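수정 26/10/2022. 급하게 고친 판. 오타 있으면 알려주세요. 앞 장(설치, 충전)은 그대로고 이번 장만 바뀜.

# 7. 손끝 폭 오류 (E-609)와 손가락 끼임

대상: Narik 핸드 그리퍼 양손 세트, 수집 허브 Grenier 연결 상태.
읽을 사람: 수집 작업자, 당번 관리자. 처음 잡아보는 사람은 3장 먼저.

## 7.1 무슨 일이 있었나

지난 June 펌웨어로 올린 뒤에 들어온 신고. 증상은 다 비슷함.

- 손가락을 다 닫았는데 허브 화면 폭 값이 0으로 안 내려감
- 물건을 잡고 있는데 기록에는 "열림"으로 남음
- 왼손은 멀쩡, 오른손만 값이 튐 (반대 경우도 있음)
- 허브에 E-609 뜨고, 확인 누르면 사라졌다가 다시 뜸

제일 곤란한 건 마지막에서 두 번째. 오류창 없이 값만 튀는 경우가 있어서 하루치 기록을 통째로 버린 팀이 있음. 화면만 믿지 말고 손끝을 눈으로 볼 것.

끼임 사고도 한 건. E-609 상태에서 손가락 사이를 닦다가 방아쇠가 눌려서 검지가 끼임. 크게 다치진 않았고 멍. 그래도 이 장의 주의 문구는 전부 이것 때문에 다시 씀.

> **주의**
> 오류가 떠 있는 동안 손가락 사이에 손 넣지 말 것. 닦기, 패드 교체, 나사 조임 전부 전원 끄고.
> 방아쇠에서 손을 떼도 스프링 힘은 남아 있음. 전원 껐다고 바로 만지지 말고 방아쇠 잠금핀부터.

## 7.2 원인

Okafor 서비스팀에서 받은 내용 정리. 확인된 것만.

**손끝 패드가 밀림.** 노란 손끝이 손가락에서 조금 빠져 나오면 닫힘 위치가 달라짐. 허브는 손끝 길이를 고정값으로 계산하기 때문에 그만큼 어긋남. 말랑한 물건을 오래 세게 잡은 날 많이 나옴.

**영점 파일이 좌우 바뀜.** 펌웨어 올리고 양손을 동시에 켜면 Grenier가 왼손 영점을 오른손에 붙이는 경우가 있음. 이건 우리 잘못 아니고 허브 쪽 버그. 수정판은 아직.

**슬롯에 먼지.** 하우징 옆 슬롯으로 보풀이 들어가서 폭 센서를 가림. 천, 털, 종이 다루는 작업이면 의심.

**케이블.** 어깨 쪽에서 꺾이는 구간. 값이 가만히 있다가 팔을 들 때만 튀면 거의 이거.

방아쇠 자체 고장은 드묾. 방아쇠부터 뜯지 말 것. 뜯으면 보증 안 됨.

## 7.3 바로 할 일

E-609가 떴거나, 값이 이상하다 싶을 때. 순서대로.

1. 잡고 있는 물건을 테이블에 내려놓는다. 던지지 말고.
2. 방아쇠에서 손을 뗀다. 반대 손도 작업 중지.
3. 옆 사람에게 "정지"라고 말한다. 양손을 두 명이 나눠 잡는 중이면 둘 다 멈춰야 함.
4. 허브에서 **기록 일시정지**. **기록 종료** 누르면 지금 구간이 정상 표시로 저장돼 버림. 꼭 일시정지.
5. 구간 메모에 `609`라고만 적는다. 길게 적을 필요 없음.
6. 해당 그리퍼 전원을 끈다. 몸체 위 표시등 꺼질 때까지 누르고 있기.
7. 방아쇠 잠금핀을 끼운다. 딸깍 소리 안 나면 다시.
8. 11초 기다린다. 더 짧으면 센서가 이전 값을 물고 있음.

확인 버튼만 누르고 계속하는 사람이 많은데, 안 됨. 창은 사라져도 값은 그대로 틀려 있음.

> **참고**
> 두 대 모두 오류면 두 대 다 끄되, 다시 켤 때는 반드시 한 대씩. 7.5 참고.

## 7.4 손끝과 슬롯 점검

전원 꺼짐, 잠금핀 끼움. 확인하고 시작.

1. 노란 손끝을 옆에서 본다. 검은 손가락과 맞닿는 선에 틈이 있으면 밀린 것.
2. 밀렸으면 손끝을 뒤로 눌러 넣는다. 망치, 펜치 금지. 엄지로 들어가는 게 정상.
3. 헐렁하면 패드 교체. 접착제로 붙이지 말 것. 붙인 거 떼다가 손가락 부러뜨린 사례 있음(그리퍼 손가락).
4. 하우징 슬롯에 마른 붓을 넣어 턴다. 에어스프레이는 먼지를 더 밀어 넣음.
5. 손끝 표면에 묻은 게 있으면 마른 천. 알코올은 노란 패드가 굳으니 쓰지말것.
6. 케이블을 어깨에서 손목까지 손으로 훑는다. 눌린 자국이나 딱딱한 데가 있으면 교체.
7. 양쪽 손끝을 비교한다. 한쪽만 새 패드면 길이가 다르니 짝으로 바꾼다.

패드 교체 주기는 정해진 게 없음. 대신 사용 시간 35시간 넘게 썼으면 오류가 없어도 1번은 하고 시작.

여기까지 하고 이상이 없으면 기구 문제가 아닐 가능성이 큼. 영점으로 넘어감.

## 7.5 영점 다시 잡기

Stakesell 도구 필요. 허브 PC에 깔려 있음. 없으면 관리자에게. 인터넷에서 옛날 버전 받지 마세요, 파일 형식이 다름.

1. 그리퍼 두 대 모두 꺼진 상태에서 Grenier를 완전히 종료. 창만 닫으면 뒤에서 계속 돌고 있음.
2. Stakesell 실행, **좌우 초기화** 선택.
3. 왼손 그리퍼만 잠금핀 빼고 켠다. 화면에 "왼손"으로 잡히는지 본다. "오른손"이라고 뜨면 멈추고 2번부터.
4. 손가락 사이에 아무것도 없는지 눈으로 확인. 손도.
5. 끝까지 닫고 5초 유지. 화면의 **닫힘 저장**.
6. 끝까지 벌리고 5초 유지. **열림 저장**.
7. 왼손을 켠 채로 둔다. 이제 오른손을 켜고 4~6 반복.
8. 저장하고 Stakesell 종료. 그다음 Grenier 실행. 동시에 띄우지 말 것, 영점 파일이 잠김.

> **주의**
> 5번에서 방아쇠를 주먹 쥐듯이 꽉 쥐면 손끝이 눌려서 닫힘 값이 너무 작게 잡힘. 맞닿고 나서 더 힘주지 않기. 반대로 살짝만 쥐면 잡지도 않은 걸 잡았다고 기록함. 감이 안 오면 서너 번 해보고 값이 비슷한지 볼 것.

흔한 실수:

- 오른손부터 켬. 바뀐 상태 그대로 저장됨.
- 잠금핀을 안 빼고 닫힘 저장. 값이 들어가긴 하는데 엉터리.
- 영점 잡는 동안 케이블이 의자 바퀴에 밟혀 있음.
- 끝나고 Grenier를 안 껐다 켬. 옛날 파일을 계속 읽음.

## 7.6 실물로 확인

영점이 맞아도 바로 기록 시작하지 말 것. 실제로 쓰는 테이블에서, 실제로 쓰는 물건으로 한 번 돌린다. 딱딱한 블록으로만 하면 손끝 밀림을 놓침.

허브 화면의 폭 그래프를 크게 띄우고, 한 명이 잡고 한 명이 읽는다. 혼자면 소리 알림을 켜기.

물건을 양쪽 노란 손끝으로 문 자세와, 물건 양옆으로 손가락을 벌려 둔 자세. 화면 상태 표시가 이 순서로 **잡음**, **열림**이어야 함.
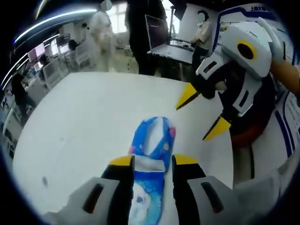
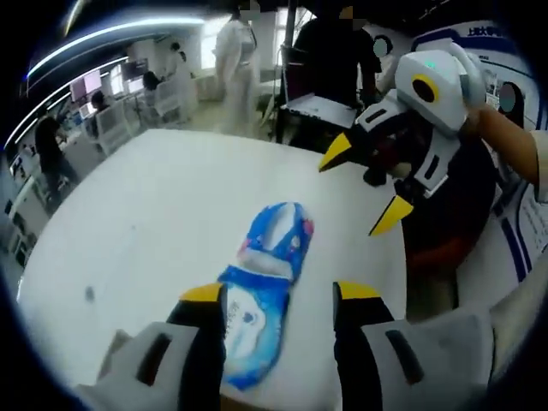
### 7.6.1 판정

1. 문 자세에서 상태가 "잡음"이고 폭 값이 흔들리지 않으면 통과. 값이 천천히 커지면 손끝이 밀리는 중, 7.4로.
2. 벌린 자세에서 "열림". "잡음"으로 남아 있으면 영점 문제, 7.5로.
3. 반대쪽 그리퍼 값도 같이 본다. 한쪽을 움직이는데 다른 쪽 그래프가 따라 움직이면 좌우가 바뀐 것. 무조건 7.5 처음부터.
4. 두 그리퍼를 가까이 모았다가 뗀다. 손끝끼리 부딪치지 않게. 값이 튀면 케이블 점검.
5. 팔을 어깨 높이까지 올렸다 내린다. 여기서만 튀어도 케이블.
6. 다 통과하면 기록 재개. 새 구간으로 시작하고, 멈췄던 구간에 이어 붙이지 않는다.

## 7.7 버릴 기록, 살릴 기록

메모에 `609` 적힌 구간은 일단 전부 보류 폴더. 지우지 말 것.

- 오류창 뜨기 전 부분: 폭 그래프와 영상을 맞춰 보고, 닫힌 순간이 맞으면 살림
- 오류창 뜬 뒤: 버림
- 좌우 바뀜으로 판정된 날: 그날 펌웨어나 전원 다시 켠 시점 뒤로 전부 재검토

좌우를 손으로 바꿔서 살리려는 시도는 하지 말 것. 영점 값이 이미 틀린 손에 적용돼 있어서 이름만 바꿔서는 안 맞음.

## 7.8 그래도 안 되면

같은 그리퍼에서 E-609가 하루에 다시 뜨면 그 그리퍼는 사용 중지. 빨간 꼬리표 붙이고 충전대 말고 수리함에. 충전대에 꽂아 두면 다음 사람이 모르고 가져감.

Okafor에 보낼 때 같이 넣을 것:

- Stakesell 로그 파일 (좌우 둘 다, 고장난 쪽만 보내면 반려됨)
- 손끝 패드, 빼지 말고 끼운 채로
- 마지막으로 다룬 물건 종류
- 7.4에서 뭘 했는지. "청소함" 정도면 됨

끼임이 있었으면 수리 요청 전에 안전 담당에게 먼저. 멍이라도 보고. 양식은 부록 B, 전화로 먼저 말하고 양식은 나중에 써도 됌.

대체 그리퍼를 받으면 새 거라도 7.5부터 한다. 출하 영점은 우리 손끝 패드 기준이 아님.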